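4.2 What the clutter scales measure

The claim that untidy rooms make people tired and anxious is now repeated so often that few papers bother to cite a source for it. Most of the evidence goes back to the Kultbridge household survey, in which 373 adults rated their own homes and then filled in a mood questionnaire on the same evening. Aguirre and Vidal read the results as showing that clutter lowers mood. We find this hard to accept. A person who feels low on a Monday night may well give a harsher verdict on the bedroom than the same person would on a better day, and the survey has no way of telling the two apart.

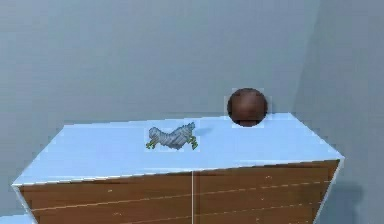
Self-rating is only part of the trouble. Czerwiński tried to get round it by having trained raters score each surface by the number of loose objects on it, and his scale has since been adopted by the Gumstead group with few changes. Counting has the merit of being easy to repeat. Whether it captures what people mean by a mess is another question. The dresser top in Figure 2, with a dark brown ball near the back and a small grey plush toy, would get a low score and pass as tidy. A parent who wants toys kept off the furniture might disagree, and the scale gives that parent no say. A desk with a row of neatly stacked papers would fare much worse, however pleased its owner was with it.

Zawadzka's later study is often said to settle the matter, as it drew on 3000 room scores. These came from only 70 homes, however, each visited many times, and the analysis treats every visit as if it were a fresh household. 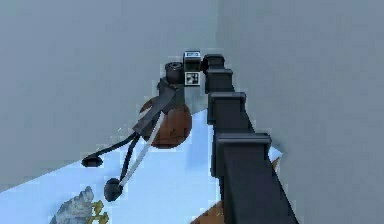 Once the scores are averaged by home, the link with mood shrinks to a size that we would not care to build advice on. Chmielewska reached a similar view from a different direction, noting that 4 of the homes supplied most of the extreme scores and that all of them had been rated by one person. She asked for the ratings to be done again by someone else. As far as we know, this has not happened, and the original figures continue to appear in guides for families and in at least one textbook.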